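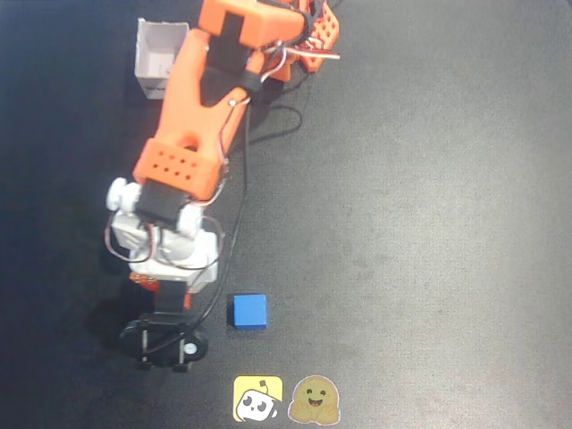
*Tarnell arm in orange and black, with the white gripper body and a blue test cube.*

# Tarnell desktop arm kit

The Tarnell is a small robot arm you print, wire and assemble yourself. It was drawn up by Bảo Từ and Hạnh La for people building at a kitchen table or on a shared bench, and every step can be done with hand tools and a soldering iron. We sell it through Fillari as a full kit or as a hardware pack for builders who have their own printer.

Current revision: 4, released March 17, 2019. Revision 2 parts do not fit the new forearm. If you have an older arm, order the forearm and cuff together.

## What comes in the full kit

- Printed arm links in orange, sanded at the joints
- Printed gripper body, hub and bracket in white
- Servo motors, all the same model, with horns and screws
- Wiring set, cut to length and crimped
- Drukesum servo controller board with USB cable
- Bag of fasteners, sorted by assembly step
- Paper build guide

The hardware pack leaves out the printed parts. The print files come with it on a card, and they are also on the download page under your order number.

You need to supply a power supply, a computer, a small Phillips screwdriver, a set of hex keys and a clamp for the base.

## Specifications

| Item | Value |
|---|---|
| Reach, base to gripper tip | 458 mm |
| Weight, assembled, without clamp | 2725 g |
| Mounting | Clamp or screws |
| Control | USB serial |
| Software | Moges, free download |

## Building it

Plan on a weekend. Assembly is the short part and wiring takes longer than most people expect.

Center every servo before you bolt a horn to it. The Moges setup tool has a button for this, and it works with one servo plugged in at a time. Give each one its ID at the same stage and write the number on the case with a paint pen. Changing an ID after the arm is closed up means taking the forearm off again.

The elbow motor goes into the fork of the forearm. Slide it in square and start all the screws before tightening any of them. If the fork won't close on the motor, scrape the inside faces with a knife – there is usually a bit of support material left in the corner.

Leave slack in the wires at the elbow and the wrist. They need to form a loose loop on the outside of the link when the arm is folded. Bend the arm through its full travel by hand, power off, and watch the wires as you go. If one pulls tight, redo it now. Do not zip-tie the wrist wires to the gripper body.

The cuff on the forearm has eight holes in two rows. Builders use them for brackets of their own, and the spacing is on the drawing sheet.

## First moves

Clamp the base, clear the table and run the slow sweep in Moges. Keep a hand on the power switch. After that, try picking up a small light block. A dark, matte table surface makes it easier to see a colored block on camera if you plan to add vision later.

The arm drops when power is cut. Park it low before you switch off.

## Printing your own parts

Our links are printed in PLA. PETG also works but the fork comes out slightly tighter. Print the forearm flat, with supports on. The gripper body needs supports in the curved recesses, and these take some patience to remove. Color makes no difference to the fit.

## Spares

Single servos, wiring sets and all printed parts are listed on the spares page. Gripper bodies have been out of stock since January. The print file is free to anyone who has bought a kit – write to us with your order number and we will send it.

## Warranty and returns

Servos are replaced if they fail on arrival. Motors with stripped gears are not covered. Unopened kits can be returned, less shipping. Printed parts that arrive cracked will be replaced, so please check the bags before you start building and send Hạnh a photo of the damage.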